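How I Set Up a Refill Station in My Laundry Room

I got tired of digging under three different sinks for dish soap, so last spring I moved all of it into one spot. It took me one Sunday and a couple of evenings, and most of that was washing out old bottles. If you have a bit of table or counter to spare, you can do this too.

First, get everything out. I mean everything — the half bottle of glass cleaner in the garage, the hand soap you bought twice. I had 13 bottles and five of them were the same thing! Pour the matching ones together, but only if the labels really are the same product. Never mix different cleaners, and be extra careful with anything that has bleach in it.

Next, pick your table and put a tray in the middle. This is where you'll pour, so you want a rim that will catch drips. A handle is nice too, since you'll be carrying it to the sink to rinse. Baskets go to the side, for bottles. 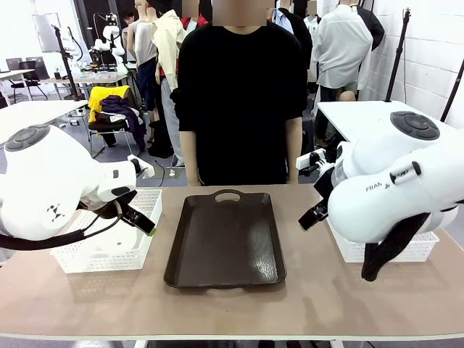

Brown tray in the middle, white mesh basket at the side.

I like mesh baskets because a wet bottle can sit in one without leaving a puddle. Mine came from Givport, the discount place out on Matheson Road, and they were $2 each. I went back for more in May and they were sold out, so grab extras if you see them (I'm still a little mad about it).

Now wash your empties. Fill them with hot water, shake, dump, and repeat until you stop getting suds. Then let them dry overnight with the caps off. I skipped the drying once and ended up with very runny hand soap.
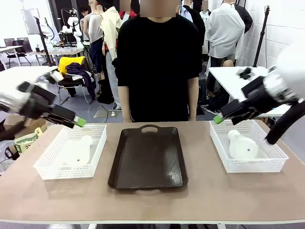
Sort by what's empty and what's full, and stick to it. I tried sorting by room first and gave up within a week. With empties on one side and full ones on the other, I can tell at a glance when it's time to buy more.

For pouring, use a funnel with a wide neck. Go slow, stop an inch below the top, and wipe the threads before you screw the cap on or it'll glue itself shut. I do 8 bottles in one go and then I'm done for a good long while.

Last thing is labels. Masking tape and a marker will do fine. Write what's in it and the date you filled it, and copy down any warnings from the original package. Keep the whole setup up high if you have little kids or a nosy dog.

Updated 14/03/2021: a few of you asked about the big jugs. I buy the Miveo unscented one and keep it on the floor under the table — it's way too heavy for a shelf.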